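Diary of the Presiding Officer
February

The Gromgate council met in ordinary session at 6:30 p.m. All members were present at the opening of business. The first item on the printed agenda was the approval of the previous record, but before it could be taken the clerk informed the chamber that a letter had been received from Councilor Ye-seo Joo. The letter stated that she had left the Handik group with immediate effect and wished to be listed as an independent member until further notice.

I had received a copy shortly before four in the afternoon. It was two paragraphs long. The first thanked the electors of the Strömberg ward and the officers of the council. The second stated that she could no longer support the group's position on the waterfront lease and that she intended to vote according to her own judgment on that matter and on the budget. No complaint was made against any colleague by name. I record this here because it was later said in the corridor that the letter contained accusations. It did not.

The effect on the numbers is plain enough. The chamber has 25 seats. Before the letter, the Handik group held 13 and the opposition members together held 12. The group now holds 12, the opposition holds 12, and Councilor Joo sits alone. No group has a majority. In the event of a tied vote, which can arise only if a member is absent or abstains, the presiding officer holds a casting vote under the rules of procedure. I have used it once since taking the chair, on a question about parking, and did not enjoy doing so.

I asked the clerk to read the letter into the record. Councilor Joo was invited to speak and did so for a few minutes. She said that she had joined the group because of its promise to bring the waterfront land back into public use, and that the lease now offered to Adex did the opposite for a period of 60 years. She said she had raised this inside the group several times and had been told that the matter was settled. She asked that her committee places be reviewed in the proper manner and said she would give up any of them that the council required her to give up.

The leader of the Handik group replied. He said the group regretted the decision and respected the right of any member to make it. He then said that voters in the Strömberg ward had chosen a party program as well as a candidate, and that they were owed a chance to say whether they still wished to be represented by her. This drew noise from both sides of the gallery. I called for order twice. On the second occasion I advised that the gallery would be cleared if I had to ask again, and it was quiet after that.

A point of order was then raised by the opposition whip, who asked whether the leader's remarks amounted to a call for the seat to be declared vacant. I ruled that they did not. A seat becomes vacant on death, on written resignation from the council, on disqualification, or on a continued failure to attend. Leaving a group is none of these. The ruling was accepted without a division. I have asked for it to be set out in full in the record, with the numbers of the relevant rules, as I expect to be asked about it again.

We then came to the allocation of places. Under the present rules each group receives places on the standing committees in proportion to its size. The loss of one member brings the Handik group level with the opposition, and so two committee chairs will have to be looked at again: planning and public works. The legal officer advised that existing appointments stay in force until the council resolves otherwise, and that no meeting held in the meantime would be irregular. I put it to the chamber that the review be taken at the next ordinary session, with a paper from the clerk sent out in advance. This was agreed on a voice vote.

The petition on the waterfront lease was presented next. It carried 499 valid signatures. The threshold for a full debate is 500. The petition's organizer, who was given leave to speak from the bar of the chamber, said that several sheets had been rejected because the street address was incomplete, and asked that the threshold be treated as met. I explained that I have no power to do that. A threshold which moves when it is missed narrowly would be of little use to the next petitioner. However, any member may place a motion on the same subject, and Councilor Joo at once gave notice of one. The lease will therefore be debated in any case. I was glad of this outcome, though it would not be right to say so from the chair.

The debate on the first reading of the budget took most of the remaining time. I will not repeat it here, as the full record will be available from the clerk's office. Three matters should be noted for my own later use.

The first is that the amendment on library hours was withdrawn before it was voted on. The mover said that he wished to speak with other members before bringing it back. In plain terms, he does not know whether he has the votes, and neither does anyone else at present.

The second is that the finance officer was asked whether the budget assumes income from the Adex lease. She answered that it does, from the second year onward, and that if the lease is refused the gap would have to be met from reserves or from savings not yet identified. This was the clearest answer given all evening. Members on both sides wrote it down.

The third is that the speaking order will need to change. The present order alternates between the two sides of the chamber and makes no provision for an independent member. Councilor Joo spoke last on each item tonight by default. That is not a fair arrangement over a whole term, and I have asked the clerk to suggest another one before the next session. The former practice, used when there were several independents, was to call one of them after every fourth speaker. I have no objection to its return.

There was also the question of the seating plan. Councilor Joo remained in her usual place among her former colleagues for the whole of the session, and everyone behaved correctly. The Handik whip has since asked that she be moved. The opposition whip has asked that she not be placed on their side, since it would give the wrong impression. There is an unused desk at the end of the rear row, near the door to the members' room, and I have written to her offering it. The microphone at that desk will have to be tested first.

The session was adjourned at 10:15 p.m. I met briefly afterward with the clerk and the legal officer to go over the ruling and the inquiries from the press. We agreed that the clerk's office would answer questions on procedure and that I would make no statement on the merits. Several inquiries had already come in by that hour, most of them on the same point, and the wording below was approved for use by the front desk and on the notice page. 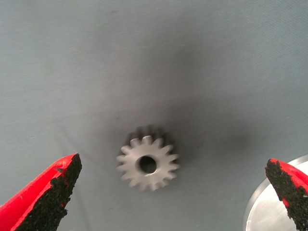
Does a councilor who leaves a party group have to give up the seat?

Under the Gromgate rules of procedure, the seat belongs to the member who was elected to it, and it is kept until the end of the term unless the member resigns from the council, is disqualified, fails to attend for the period stated in the rules, or dies. Places on committees are a separate matter and may be changed by a vote of the council.

The legal officer wished to add a sentence on by-elections. I thought it better left out, as no by-election is pending and the mention of one would be read as a hint. She agreed to hold it back unless the question is put directly.

I should also note a short conversation with Councilor Joo on the stairs. She asked whether she was still entitled to the use of the group's shared office. She is not, but she is entitled to a desk and a locked cabinet as a member of the council, and I told her the clerk would arrange both in the morning. She thanked me and asked about the deadline for written notice of her motion. It is noon on the fifth working day before the session.

Items to carry forward: the paper on committee places; the revised speaking order; the desk in the rear row; a reply to the petition's organizer confirming that the subject will be debated and that members of the public may attend; and the finance officer's note on reserves, which has been requested by both groups and should go to all members at the same hour.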